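# Storing drinks bottles and cans on their sides in a shallow drawer

Posted in: Kitchen > Storage and larder

**Glenys Naylor**

I have replaced the base unit next to the fridge with a Skilness drawer unit. The lower drawer has an internal clear height of 196 mm, which is too low for a standing half-litre bottle. Standard 330 ml cans do fit upright, but I would prefer to use one arrangement for everything, with bottles and cans laid flat in lanes running front to back.

The stock is mixed: soft drinks in plastic bottles with screw caps, ordinary aluminium drink cans, and now and then a bottle that has been opened and closed again. I laid a few out on the white worktop first to try the spacing. Caps towards the back, a can behind the bottle in the same lane, base of the can facing the cap.
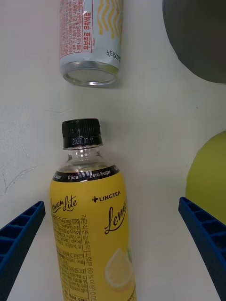

The drawer is on soft-close runners rated for 70 kg, so weight is not the concern. What I would like to know is the following.

- Does a screw cap seal as well with the liquid resting against it as it does upright?
- Should the caps face the front or the back? On the bottles with a date on the lower band of the cap, I would like to read it without lifting anything out.
- How do I stop the cans rolling when the drawer is opened? The base is smooth melamine.

I do not want to fit anything with screws, as the unit is still under guarantee.

---

**Steinar Ásgeirsdóttir**

Taking these in order.

Sealing. An unopened bottle can be stored on its side. The cap has a liner or a moulded plug that closes against the rim of the neck, and it does this in any position. A bottle that has been opened is a different matter. The seal then depends on how evenly the cap was put back, and a cross-threaded cap will hold upright for weeks and weep within an hour when laid down. Opened bottles should go in the fridge door, upright. I would treat this as a fixed rule and keep the drawer for unopened stock only.

Direction. Caps to the front. With the caps at the back you will have to pull the drawer out fully and lean over it, and a can in the same lane will stand between you and the cap. Turn each bottle as you load it so that the date is uppermost. The date is not always on the cap. On some bottles it is on the shoulder or printed along the label, and on cans it is normally on the base, so cans should go in with the base facing you as well. If you keep both in one lane, put the bottle in front or the can in front according to which date comes first.

Rolling. Ribbed rubber matting, cut to the size of the drawer base and laid loose, with the ribs running left to right. A can lying front to back wants to roll sideways, so the matting alone will slow it but will not hold it. Add dividers. I use Frei spring dividers, which press against the front and back panels and need no fixings. Four of them make five lanes in my drawer. Measure your widest bottle and add 2 mm per lane, no more, or the cans will knock.

One further point – do not stack a second layer. Bottles resting on bottles will shift each time the drawer closes, and 196 mm tempts one to try it.

---

**larderhand_Traltville**

Just stand the cans up and lay the bottles down. I have had the same unit since June and that's what I do. Never had one leak.

Also you can get the matting in the market hall at Jatirero by the metre, much cheaper than the pre-cut stuff.

---

**Glenys Naylor**

Thank you both. I have turned the caps to the front and moved the opened bottles to the fridge door. The dates on the caps can now be read with the drawer half open.

I will try the spring dividers. For the moment I am using strips of folded cardboard wedged between the lanes – they hold if the drawer is full and collapse if it is not. Can anyone confirm whether the Frei ones grip on melamine without the rubber feet? The pack I have been offered is missing two.

---

**Steinar Ásgeirsdóttir**

Not reliably. Put a small piece of the matting behind each end where a foot is missing. It needs to cover the whole of the end plate.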